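한국어로 잠자리 일기를 쓰는 이유

2018년 10월 31일

한국에 와서 산 지 3년이 되었습니다. 이 블로그는 제가 한국어를 연습하려고 시작한 것이라서, 틀린 문장이 있으면 댓글로 고쳐 주시면 감사하겠습니다. 지난번 글에서 조사 "은"과 "이"를 바꾸어 쓴 곳을 알려 주신 분께 인사를 드립니다. 그 글은 고쳤습니다.

오늘은 잠에 대해서 쓰고 싶습니다. 저는 어릴 때부터 잠을 잘 못 자는 사람이었습니다. 고향 집은 길가에 있어서 밤에도 오토바이 소리가 들렸고, 저는 그 소리 때문에 못 잔다고 생각했습니다. 그런데 지금 사는 방은 아주 조용합니다. 뒤쪽에 작은 산이 있고, 밤 열 시가 넘으면 지나가는 차도 드뭅니다. 그래도 잠이 오지 않았습니다. 그래서 소리가 원인이라는 제 생각은 틀렸거나, 아니면 반만 맞았던 것 같습니다.

지난 5월부터 저는 잠자리 일기를 씁니다. 한국어로 "잠자리"는 곤충 이름도 되고 자는 곳도 된다는 것을 그때 알았습니다. 처음에 제목을 "잠자리 일기"라고 적었더니 같은 반 친구가 곤충을 관찰하느냐고 물었습니다. 발음의 길이가 다르다고 하는데 제 귀에는 아직 똑같습니다.

일기에 쓰는 것은 간단합니다. 몇 시에 누웠는지, 불을 언제 껐는지, 밤에 몇 번 깼는지, 그리고 무엇을 덮고 잤는지를 씁니다. 마지막 항목은 나중에 넣었습니다. 제가 유난히 자주 깬 날을 다시 읽어 보니 이불 이야기가 계속 나왔기 때문입니다. "더워서 발로 밀었다", "새벽에 추워서 찾았다", "이불이 바닥에 있었다". 같은 문장이 너무 많아서 좀 부끄러웠습니다.

한국의 이불은 종류가 많습니다. 여름에는 얇은 홑이불이나 인견 이불을 쓰고, 봄과 가을에는 차렵이불을 쓰고, 겨울에는 솜이불이나 극세사 이불을 꺼냅니다. 제 고향에서는 일 년 내내 얇은 천 하나면 충분했습니다. 그래서 첫해 겨울에 저는 얇은 담요를 두 장 겹쳐서 덮고 잤습니다. 두 장이 밤사이에 서로 미끄러져서 아침이 되면 한 장은 언제나 다른 곳에 가 있었습니다. 지금은 이불 한 장을 제대로 덮고, 담요는 무릎에 올리거나 발 쪽에만 놓습니다.

온돌도 저에게는 어려운 문제였습니다. 바닥이 따뜻하면 몸 아래는 덥고 얼굴은 차갑습니다. 처음에는 보일러를 높게 하고 잤는데, 새벽에 목이 말라서 꼭 일어났습니다. 방 온도를 20도로 해 보고, 다시 19도로 해 보았습니다. 1도 차이를 몸이 안다는 것을 저는 믿지 않았지만, 일기를 보면 19도로 한 주에 덜 깼습니다. 물론 그 주에 제가 더 피곤했을 수도 있습니다. 습도는 55퍼센트가 제일 편했습니다. 젖은 수건을 의자에 걸어 두면 그 정도가 됩니다. 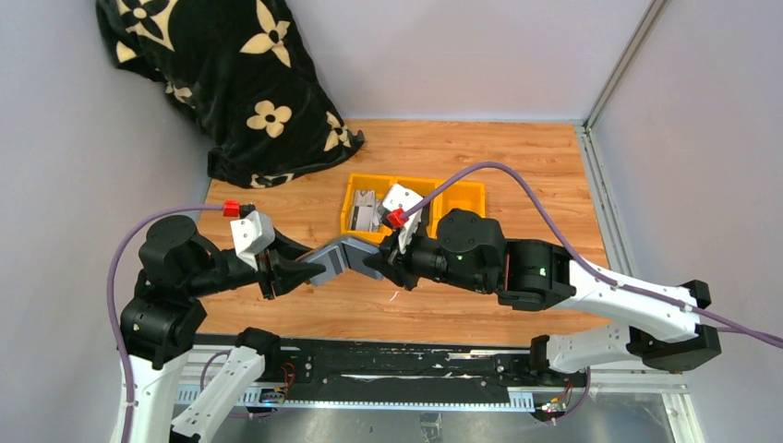 인터넷 카페 Rimenwood에 이 이야기를 올렸더니 Ono라는 이름을 쓰는 분이 답글을 주셨습니다. 온도보다 무게를 먼저 적어 보라고, 자기는 이불이 가벼우면 몸이 떠 있는 것 같아서 불안하고, 무늬가 어떻든 조금 묵직한 담요를 배 위에 한 장 더 올려야 잠이 온다고 했습니다. 그리고 제 일기에 낮의 일이 하나도 없는 것이 이상하다고 썼습니다. 커피를 몇 시에 마셨는지도 모르면서 밤만 조사하면 무엇을 알 수 있겠느냐는 말이었습니다.

저는 이 답글을 여러 번 읽었습니다. 조금 아픈 말이었지만 맞는 말이었습니다. 저는 오후 네 시가 넘어서도 커피를 마십니다. 도서관 일 층에 있는 가게의 커피가 싸고, 공부를 하다가 졸리면 그것밖에 생각이 나지 않습니다. 그래서 그다음 날부터 일기에 낮 칸을 만들었습니다. 커피, 낮잠, 산책, 이렇게만 씁니다. 기분도 쓰려고 했는데 한국어로 기분을 정확하게 쓰는 것이 어려워서 그만두었습니다. "답답하다"와 "갑갑하다"를 구별하려고 사전을 찾다가 잠이 완전히 깬 밤이 있었습니다.

무게에 대해서도 해 보았습니다. 담요 한 장을 배 위에 접어서 올렸습니다. 첫날은 불편했고, 둘째 날은 담요가 있다는 것을 잊어버렸습니다. 이제는 없으면 좀 허전합니다. "허전하다"는 제가 좋아하는 단어입니다. 제 모국어로는 한 단어로 옮길 수가 없습니다.

담요 빨래에 대해서도 적어 두겠습니다. 저처럼 혼자 사는 유학생에게는 이것이 큰일입니다. 기숙사 세탁기는 작아서 담요를 넣으면 다른 것은 못 넣습니다. 저는 찬물로 빨고, 섬유유연제는 넣지 않습니다. 전에 많이 넣었다가 담요가 물을 잘 흡수하지 않게 되고 냄새만 강해졌습니다. 색이 진한 담요는 처음 몇 번은 꼭 따로 빨아야 합니다. 흰 양말 한 켤레가 회색이 된 뒤에 배웠습니다. 말릴 때는 건조대 두 줄에 걸쳐서 넓게 펴고, 중간에 한 번 뒤집습니다.

잠들기 전에 듣는 음악은 Sondance라는 앱에서 빗소리를 고릅니다. 빗소리도 여러 가지가 있는데 저는 지붕에 떨어지는 소리가 좋습니다. 고향 집 지붕이 양철이어서 그런 것 같습니다. 처음에 소리 때문에 못 잔다고 썼는데, 지금은 소리를 틀어 놓고 잡니다. 제가 읽어도 앞뒤가 안 맞는 이야기입니다.

아직 잘 자는 사람이 된 것은 아닙니다. 어젯밤에도 두 번 깼고, 한 번은 시계를 보았습니다. 시계를 보면 안 된다고 어디에서나 말하는데 손이 먼저 갑니다. 다음 달에는 휴대전화를 책상 서랍에 넣고 자 보려고 합니다. 알람은 따로 사야 할 것 같습니다. 소리가 너무 크지 않은 알람 시계를 아시는 분은 댓글로 알려 주세요.

Rondonuwu 씀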